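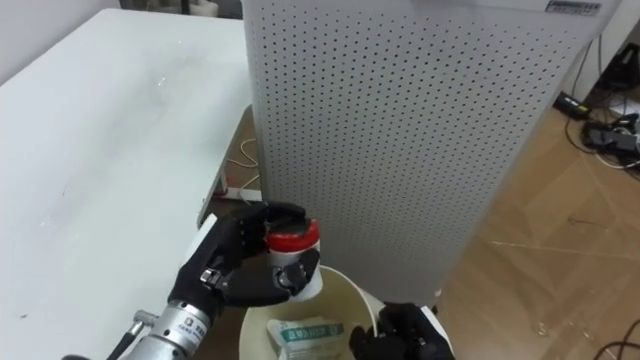
Adeel Swati
May 16, 2020

Right, I have finally started on the big white table, and since a few of you asked how the clear-out was going (thank you, it does help to be asked) I'm going to post as I go and you can mute me if it gets too much.

The system, such as it is, is one bucket for rubbish and the table for anything I want to think about. I tried bags first and they kept folding in on themselves every time I dropped something in, so a bucket it is. Mine is just a plain round white one and it does the job, bless it.

Small bottles are the worst of it. I had no idea we owned so many small bottles. White ones with red screw caps, mostly, and half of them I couldn't tell you what was ever in them. If I can't say what it's for, it goes.

(Before anyone writes in: anything with liquid left in it I'm keeping to one side until I've read the label properly. My sister has already had words with me about the sink.)

Empty packets next. I always crumple them up, which my mum used to say took up more room than folding them flat, and she was right, and I still crumple them.

Cables! Does anybody have a good rule for cables? I've got a box of them under the stairs from the move in December and I counted 109 the other night, which was a mistake, as I then couldn't sleep. Thin white ones are my downfall because they all look as though they might belong to something important.

Someone suggested labelling them with bits of masking tape and giving each one two weeks to prove itself. I like that very much. I've done 13 so far and then I ran out of tape.

Tea break. 3 biscuits, not sorry.

Several of you asking about the table. It's had a hard life, plenty of scuffs and smudges, and I did wonder about painting it, but I've grown fond of the marks and a wipe with warm soapy water does most of what I want. I used the Luvstead cream on it once and it went streaky, so I'm sticking to soap.

Going to the tip isn't on at the moment, so the bucket gets emptied into the bin by the gate and then back we come for another round. I've done 2 today and my knees are telling me about it.

Still to go: the drawer with the candles in it, the shoebox marked Gavalas in handwriting I don't recognise, and all the jam jars. If anyone local wants jam jars, please, please shout. I can leave them on the wall for you.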